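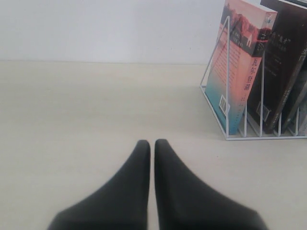 Household Task Notes, June: Books and Racks
Posted by the Stukham Home Automation Office

1/ Our office is often asked whether a machine can tidy a room. This month's thread concerns one small part of that question: taking a book from a rack on a table and putting it back.

2/ The rack used in this work is white wire, with slanted dividers and a flat base. The books lean backward in their slots. A person adjusts to that lean without thinking. A two-finger gripper must approach at the correct angle or it will push the book instead of holding it.

3/ The front book is a paperback, 瓦尔登湖 (Walden), with a cover that runs from pink to teal. Behind it is a dark book with a glossy-looking cover. Thin white rods pass in front of both.

4/ Those rods are the main difficulty. They break up the outline of each cover, and they limit where a finger may enter. Our earlier trials at the Felow site used a solid shelf with one open side. Results from that shelf should not be applied to wire racks.

5/ For the record, the Felow shelf trials comprised 773 attempts across the spring. The wire rack series stands at 261 attempts so far. We will not publish a success rate until the series is complete.

6/ What we can report is the pattern of failures. Removing a book is the easier half. Most failed attempts occur on return, when the lower corner of the book meets a rod and the cover bends. Paperbacks are affected more than hardcovers.

7/ Time is a further concern. The median completed cycle, out and back, is 54 seconds. Staff at the Baumgart reading room, who reshelve by hand every afternoon, would not consider that useful. We agree with them.

8/ Several readers have asked about the Zavik control software. It remains in use for this series. The settings will stay fixed until the last attempt has been logged, so that early and late results can be compared.

9/ Our present position is as follows. A machine can perform this chore under supervision, on a clear table, with a rack it has been set up for. We do not recommend unattended use in homes, and we advise against any trial with rare or borrowed books.

10/ The next series will cover 120 attempts with books of mixed thickness in a single rack. Questions on method may be left as replies to this thread. Requests for site visits should go to the Stukham front desk before noon.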